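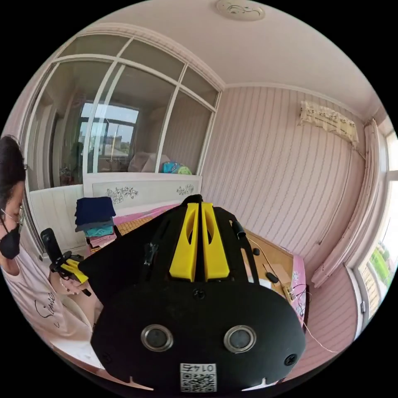
Glass partition between the two rooms, daylight coming from the window on the far side

How do I get some privacy out of a glass partition without losing the daylight?

Felicja Żak
Asked in Windows, Doors & Glass

We rent a place where somebody, at some point, decided that the ideal wall between two rooms is a large window. It has white frames and white dividers and lets you see clear through the next room to the real window at the far end, then out to the buildings and the bit of greenery. Very airy. Also very much like living in a bank.

The far room is about to become a bedroom for my brother-in-law, who is staying from June until he finds a place of his own (so, forever). I'd like to not see him asleep. I assume he'd like that too, although he hasn't brought it up.

The catch is that the real window over there is where the good light comes from, so if I block the glass, the near room turns into a basement. So far my entire privacy system is a beige pillow leaned against the bottom of the glass with a blue and green bundle next to it, and even I can tell this isn't going to scale.

What I've looked at:

Frosted film. The Gotum stuff has decent reviews but I've never put film on anything without it looking like a used sandwich bag.
A curtain on the near side. The landlord says no drilling into the frames. He was quite firm about the frames.
Moving.

Do I need to cover the whole thing, or is there a height where you can stop? And does film come off again in one piece when we leave?

Konrad Czarnecka
Marked as helpful by 19 people

Film, and don't go all the way up. Have him sit on the bed in there, then stand in the near room and get someone to hold a strip of painter's tape across the glass until you can't see his head. Repeat from the couch, and from wherever you eat. Take the highest of those lines and go to the next divider above it, so the edge of the film lands on a frame and looks like you meant it. Leave everything above that clear. If he wants to get dressed standing up he can do it behind the door like the rest of us.

Get the static cling kind, no adhesive. It costs a bit more per roll and it lets go when you pull a corner. The adhesive kind also comes off, in the same sense that a tattoo comes off.

As for the sandwich bag effect, that's almost always too little water. Wash the glass, go over the edges with a razor scraper for old paint specks, then spray it with water and two drops of dish soap until it's running down onto the towel you were smart enough to put on the floor. Wet your hands as well. Lay the film on, slide it where you want it, squeegee from the middle out. Trim last, with a new blade, and leave a hair of clear glass next to the frame. If you cut it tight it catches on the frame and lifts.

Do one panel at a time. Start with the least visible one, as your first will be your worst. Mine is behind a bookcase and will stay there.

One warning: frosted film hides detail, but it doesn't hide light. If he has a lamp on at night and is close to the glass you'll get a full shadow play from your side. Put his lamp on your side of the bed, near the partition, so the shadow falls the other way.

Remigiusz Pawlak

just hang a sheet

Aurelio Serrano
Marked as helpful by 5 people

Konrad's right on the film, but I'd still want a curtain for nighttime and you don't need to touch the frames. Look for a floor-to-ceiling tension pole set. I have the Brondetti one. It stands on rubber feet, you crank it against the ceiling, and a rail goes between the two poles. Check what your ceiling is made of first. Mine is plaster and fine, my sister's is panels and she now has a panel with a dimple in it.

Use a thin, pale curtain, keep it open during the day and bunch it up at whichever end gets the least sun. Don't buy blackout. You'll hate the room.

Neither of these does anything for sound, by the way. If he snores, start a new thread.

Felicja Żak
Reply to Aurelio Serrano

He snores.

Ordered the cling film, going with the tape method this evening. Remigiusz, hang it from what?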